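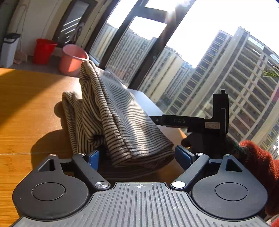 Elias Boutros wrote back about my last page on hand grippers and asked why I bother with the things at all: "If your hand is doing the squeezing anyway, why not just pick up the towel?" Fair enough, Elias! My short answer is that a towel is the meanest thing I know to test a gripper on, and if the fingers can cope with a towel, they'll cope with most of what's in the kitchen. The long answer is the rest of this page, which is what I've scribbled in the back of my shop notebook while building mine (and rebuilding it, and then rebuilding the left finger again).

Start with the fingers

I wasted most of March on the linkage and left the finger pads for last. Do it the other way around. Cloth slides out of smooth fingers like a noodle. Ridges on the inner faces help a lot, and I like them running across the pull. My first set came from a Vaso sheet I had left over, which was too hard, and the second I cast myself from a two-part rubber from Shboul. Soft enough to dent with a thumbnail is about right for dish towels.

Pick a color for the pads that you don't own any laundry in. When you're squinting at a fold to see if you caught one layer or two, black fingers on dark cloth will drive you nuts.

Pins and screws

Pivot pins want to be snug and no more. I tighten until the arm just stops flopping, then back off a hair. Put a drop of threadlocker on the small screws but keep it well away from the joints – I glued one solid that way and had to drill it out on a Wednesday night with the neighbors banging on the wall.

Check both arms against each other before you button everything up. Close the fingers on a strip of paper and tug it. If it pulls out more easily at the top than at the bottom, your tips are splayed, and a thin washer under one joint usually sorts it.

Practicing on a towel

Stripes are great for this! Any old striped dish towel will show you straight off whether the fold is going on square, and you can use the lines to judge how much cloth you're pinching up. Plain white ones tell you nothing.

Come straight down, fingers a couple of inches apart, touch the cloth, then close. Take a small pinch. Everybody grabs too much the first time, me included, and you end up lifting a wad that won't lay flat again. If you've got two grippers, let one hold while the other pulls, and go slow on the pull.

Work on a bare table. I tried a placemat once and kept picking up the placemat.

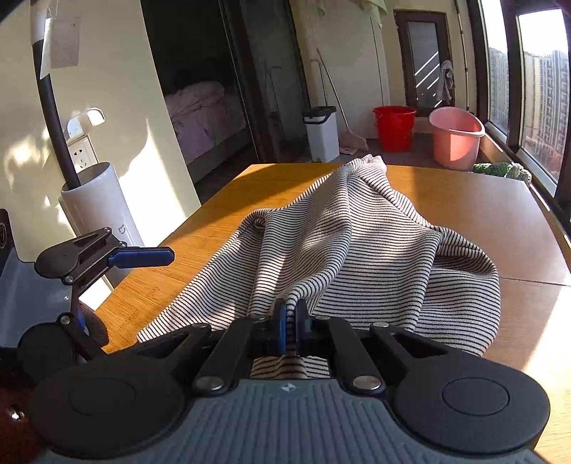

Looking after it

Lint is the big one. It packs into the ridges and the grip goes off so gradually you don't notice. An old toothbrush and dish soap gets it out, and I do mine every 88 folds (that's how many fit on one page of tally marks in my notebook, don't read anything into it). Let the pads dry all the way before you close them up.

My first pads lasted some 2,000 squeezes before a corner started to tear. The Ustex glue I'd used let go about the same time, so I can't tell you which one was to blame. Keep 2 spare pads in the drawer.

If you're building the motor version, the folks at the Drellcombe shop talked me into adding a soft stop so the fingers can't slam shut. Five minutes' work with a scrap of foam, and my thumb is grateful. I'm still fighting with the spring on mine, so if you've found one that closes gently and opens all the way, please send me the size.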